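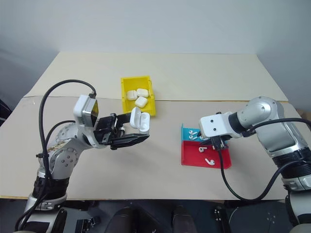

2 min read

5.3 Grip faults during unloading

Figure 4. The Ristlow cell during unloading. The left arm holds an open charging case in front of the yellow bin; the right arm is over the blue and red trays.

The vendor's summary for the Ristlow cell reports 1587 completed cycles and calls the unloading step "solved." We do not think the logs support that word. A cycle counts as complete when both arms return to their rest poses, and neither arm has to show that it did anything useful on the way. An earbud dropped between the case and the tray leaves no mark on the total.

We went back through the wrist camera recordings and found 70 cycles in which the case shifted in the left gripper after the lid was opened. Most of these were logged as clean. The Prado controller infers a grip from finger width alone, and a case that has rotated between the fingers can be nearly as wide as one that has not. The software then sends the right arm to where the earbud ought to be.

Figure 4 shows why this matters. With the lid upright, the left gripper has only the body of the case to hold, and the plastic is smooth and glossy. A small turn of the body moves the open lid a good deal further. In two of the shifted cycles the right gripper struck the lid on approach, and both times the force limit stopped the arm later than the safety note says it should. The note was written for an empty gripper. We could find no test of the limit with a part in hand, and Skinby, who supplied the fingers, told us they had not been asked for one.

The usual answer is softer finger pads. We tried them. Shifts became less common, but the pads also hid the small changes in width that the controller depends on, so the faults that remained were harder to catch. Whether that is an improvement depends on who has to clear the cell – the operators we spoke to preferred the hard pads.

Earlier work at Dravarach blamed similar faults on poor lighting. We doubt it. Shifts in our recordings were no more common under the dim setting than under the bright one, and the case had been found and picked up correctly before nearly all of them. The fault comes later, when the lid is pushed open and the grip is not checked again. A second check at that point would cost a little cycle time, and we suspect this is the reason it was left out.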